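Subject: Re: [drerkar-users] Fan curve on the small case, again
From: Noelia Benítez
Date: October 2026

Vega Figueroa wrote:
> I've got the Drerkar board in the Stedgate case now and the rear fan
> ramps up and down every few seconds when I compile. Temps look fine.
> Is it the board or the fan? I'm tempted to send both back.

Vega, please don't send anything back yet! I had the very same thing in July and it drove me up the wall for a week, and now the machine is so quiet that I keep checking whether it's on.

The board reads the CPU sensor with no smoothing out of the box, so every little spike goes straight to the fan. Go into the BIOS, second page of the monitoring menu, and set the step-up delay to the longest value it offers. Then flatten the bottom of the curve. Mine sits at 626 rpm up to medium load, goes to 834 when a build gets going, and I've hardly ever heard it go past that.
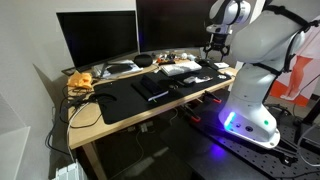
Does the delay setting survive a BIOS update?
It gets wiped, along with the curve, so save a profile to a USB stick first. Reynaldo lost his twice before he started doing that.

The other thing, and I love this little case so I say it with affection: the rear grille is stamped much too tight. I swapped in the Segura fan (the thick one, tops out at 3,000 rpm, you will never want that) with the soft corner mounts, and the hum went away completely. Macarena kept the stock fan and only changed the curve, and she's happy too, so try the free fix first.

My full build of the compiler tree went from 201 seconds to 194 after all this, which I wasn't even aiming for!

I can send you my profile file if you're on the same BIOS as me. Ainhoa, did you ever get the Vitby cooler to clear the memory in that case? I'd really like to try one.

Noelia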